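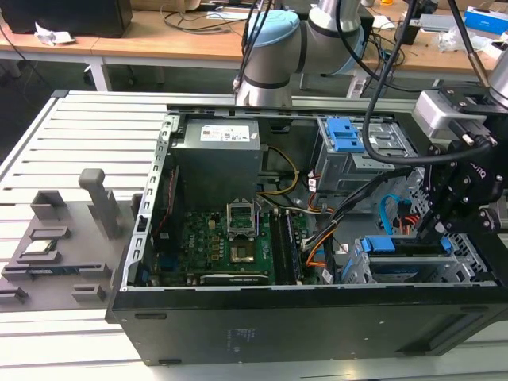 Socket open, CPU in the tray, gripper over the drive bays.

Stolavard Bench Rules for Robot Cells, the review

I've read a lot of robot safety paperwork over the years and most of it was written for car plants. So when Ehab Kamel told me there was a rule pack meant for small benches, the kind where arms work on PCs, phones and other fiddly stuff, I bought it the same Friday. It's $248 for a binder, a set of wipe-clean cards and the PDF, and I've now lived with it since June.

What you get

The binder is around 80 pages and it's written in normal English (thank you!). It's split by job stage: setting out parts, opening the case, working inside, closing up. Every stage gets one card you can stick near the bench. The cards are the best bit by far, and I'd pay for them alone.

The setup card wants a home for every loose part before the arm is powered, and it's strict about bare CPUs: they go in a molded pocket, never flat on the bench. It also says that an open socket should be the shortest part of any job. We used to flip the bracket first and then go looking for things. Bad habit, and I'm glad to have it called out in print.

Working inside the case

I went in skeptical on this chapter and came out a fan. Cables get six pages all to themselves. Stolavard wants you to trace every loop that crosses the path of the fingers and write down which ones can be moved and which can't, and to set a slow speed limit anywhere a fingertip is below the top edge of the case. A SATA cable arcing over to the drive bay is exactly the kind of thing they mean - easy to see from above, easy to forget once you're looking through the wrist camera.

My one gripe is that the force limits are given as "set low and test," with a blank box for your own number. Okay, every gripper is different, but give me a starting point! 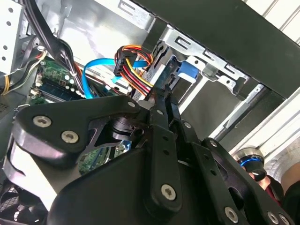 How it compares

I also tried the Tiongson checklist, which is cheaper and fits on 2 sheets. It's fine for a quick start-of-shift check, but there's nothing in it about cables or open sockets. Zokesier sells a full course with a workbook for $1,949, and unless your boss is paying I'd skip it.

Should you buy it?

If you run an arm on a bench and your rules live in somebody's head, yes. Get the binder, print extra cards, and fill in that force box in pencil. Mine's been erased four times already.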